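Home | Projects | Reports | People | Contact

Filtering and Replaying Hand-Held Demonstrations for a Household Manipulation Policy

Final project report, Flurmont Robotics Program
Submitted by Nhung Khổng
Last updated: October

Summary

This report covers the software developed for the second half of the Nellidden project, in which demonstrations recorded with a hand-held gripper are turned into training data for a learned manipulation policy. The task chosen for the project was the opening and closing of a toilet lid. The work consisted of a segmentation tool, a set of automatic checks on each segment, and a replay program that tests whether a recorded motion is within reach of the target arm. Of 507 recorded demonstrations, 438 were accepted for training and 69 were rejected.

1. Background

The previous group left a working recording procedure and a folder of demonstrations with very little structure. Each session was stored as one long video with its motion log, and the start and end of every demonstration had to be found by hand. This took most of the group's time and was done differently by each member. Two people marking the same session would often disagree on where a demonstration began, and the trained policy inherited the disagreement in the form of long pauses before contact.

The supervisor, Professor Baldursdóttir, asked that the new group leave the policy network unchanged and work only on the data path. The report follows that limit. No changes were made to the network, its loss function or its training schedule.

2. Segmentation

The segmentation tool, named Jandeck, reads the camera trajectory and the opening width of the fingers and proposes cut points. Finger width is computed from the square markers mounted near the root of each finger. When both markers are detected, the distance between them gives the width directly. When only one is detected, the tool assumes that the fingers move symmetrically and doubles the offset from the center line. When neither is detected, the value is interpolated for up to 6 consecutive samples, after which the segment is flagged.

A cut is proposed where the gripper has been nearly still and the finger width has not changed. The threshold for stillness was tuned on one session and then held fixed for all others. The operator accepts or moves each cut in a simple window with keyboard control. An earlier version of the window used the mouse and was abandoned because scrolling through a long session was too slow.

3. Automatic checks

Each accepted segment is passed through three checks before it enters the training set.

Tracking continuity. The estimated camera path may not contain a jump larger than the gripper could have made between samples. Tracking losses were most common when the view was filled by plain surfaces with few features, such as a smooth white lid at close range. Relocalization after such a loss often placed the path slightly off, and the check was written mainly to catch this.

Marker visibility. Segments with flagged marker gaps are rejected. Strong overhead light was the usual cause of a gap, as glare on a marker reduces the contrast between its black and white cells.

Kinematic reach. The recorded path is transformed into the base coordinates of the arm and an inverse kinematics solution is sought for every sample. A segment fails if no solution exists or if the joint speed between two solutions is above the limit.

Of the 69 rejected demonstrations, 31 failed the reach check. The remaining 38 failed on tracking or markers, and several of these failed on both, so the two causes are not reported separately.

4. Replay

The replay program sends an accepted segment to the arm as a timed list of gripper poses. Its purpose is to confirm that the checks in Section 3 are strict enough. The first replays were poor. The arm lagged behind the recorded path, and the fingers reached the rim of the lid late and too low. The error was traced to latency that had been measured for the camera but had never been measured for the arm controller. A fixed delay was estimated by commanding a slow sine motion and comparing commanded and reported positions, and the pose list was then shifted to match.

After this correction the replayed paths agreed with the recordings closely enough for the lid to be lifted. Closing remained less dependable - a small height error at the start of the downward motion causes the finger to slide off the lid. It is the opinion of the author that closing would benefit from a force reading, which the present hardware does not supply.

5. Limitations

All demonstrations used a single toilet in a single location. The checks say nothing about whether a demonstration is a good one, only whether it can be tracked and carried out. A slow or hesitant demonstration passes if its path is continuous and reachable. The reach check also depends on a base position entered by hand, and an error in that value would shift every result in the session. A calibration step should be added before the tool is used by another group.

6. Recommendations

The next group should record the base position in the session file, store the rejected segments together with the reason for rejection, and measure controller delay at the start of each term. The segmentation thresholds should be tested on a task with longer contact, such as wiping, where a still gripper does not always mean the end of a demonstration.

Comments (3)

marit_o: Did you try a shorter interpolation limit? We used the same approach on drawer handles and got false widths whenever the fingers closed quickly during a gap.

Nhung Khổng: We did not test it separately. Fast closing is rare in the lid task, so I would expect your case to need a lower limit than ours.

dpk: Is the delay estimate included in the replay program, or is it a separate script? I could only find the pose shift.

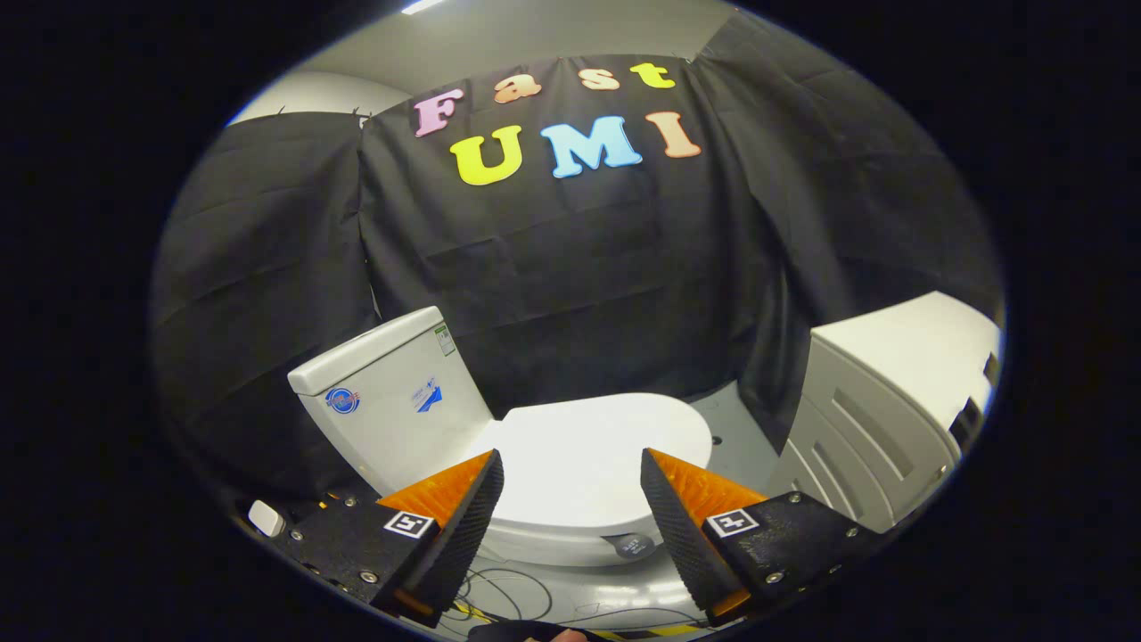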